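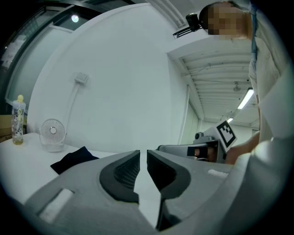
Does a small desk fan change how warm people feel at work? In our surveys it did, and by more than we expected: people with a fan within reach rated the same room as more comfortable than people without one.

4.2 Desk-level air movement

Figure 3. A small white desk fan with a round, slatted grille, on a white tabletop.

The most exciting part of the Vistthorpe data is how local the effect is. We collected 1,414 comfort votes from 328 office workers in two buildings, Halliday and Hikham, both with the thermostat left alone through April. Votes from desks with a fan clustered near "neutral" even on the warmest afternoons - a lovely result for such a cheap device. Desks only a few steps away showed no such shift.

Control seems to matter as much as the moving air. Some 40 workers told us they rarely switched the fan on, yet their votes were also closer to neutral. Dumlao and Baluyot found the same pattern in their earlier Furton study, and we were delighted to see it again in a different climate. Noise complaints were few and came mostly from Hikham, where the ceilings are low and bare. We return to these in Section 5.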